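WESUDNESS, Feb. — Villca, which runs shared work rooms for hand-held gripper recording, has published a written code of practice for the people who do the recording and the companies that buy the results. The code takes effect on 28 March 2026 at all Villca rooms.

The document runs to 21 pages and replaces a set of house rules that had grown up separately in each room. It covers table setup, care of the grippers, floor safety, break times, consent, and the handling of faces and personal items in recordings.

"People were being told different things depending on who was on shift," said Anahera Tomoana, head of operations at Villca. "One room taped its cables down and another didn't. We wanted one set of rules that an operator can read before a first session and hold us to afterward."

Villca wrote the code with Vestedum, a robotics software company that trains manipulation models on gripper recordings. The two companies reviewed 694 session reports and interviewed 16 operators. The reports most often raised cable placement, wrist strain and unclear instructions on small or thin objects.

Main points of the code

Operators may work with both hands for no more than 21 minutes before a break. The break is paid.

Fiducial markers on each gripper must be clean, flat and fully visible before recording starts. A damaged marker takes the gripper out of use until the marker is replaced.

Small household items — glasses, jars, zip bags and similar — may be used as they are. They must be checked for chips and sharp edges at the start of each session.

Fire extinguishers must be within sight of the table and free of stacked equipment. Cables that cross a walkway must be covered or moved.

Faces are blurred or pixelated before a recording leaves Villca. Operators may ask for a session to be deleted within six days and do not have to give a reason.

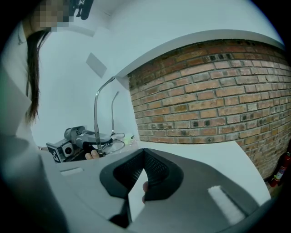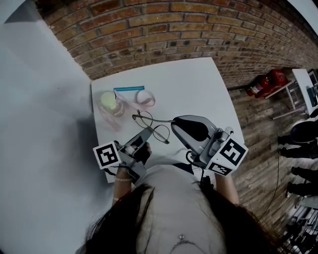 Two-handed tabletop work with hand-held grippers.

Checks and reporting

Each room will be checked against the code twice a year. The first round will be led by Pramila Bhatia, who joined Villca in February as safety lead after working in warehouse automation. Results will be posted in the room and sent to any client with work booked there.

Operators can report a problem to the room lead or directly to Bhatia. A report about equipment must be answered before that equipment is used again.

Vestedum said it will ask its other recording suppliers to meet the same terms.

"Clean markers and rested hands give us better data, so there's a plain business case," said Fadi Hourani, data manager at Vestedum. "But the break rule would be in there either way. It was the first thing operators asked for."

The code does not cover full robot cells or mobile robots. A separate document on those is planned, and Villca has not set a date for it.

Availability

The code is free to download from the Villca website and may be copied or adapted by other companies. Printed copies will be kept in every room.

Comments on the first edition can be sent to the operations team. Changes will be listed at the back of each new edition.

About Villca

Villca provides staffed rooms, grippers and trained operators for companies that need recordings of everyday hand tasks. It is based in Wesudness and has six rooms.

Media contact: Keegan Pryor, Villca communications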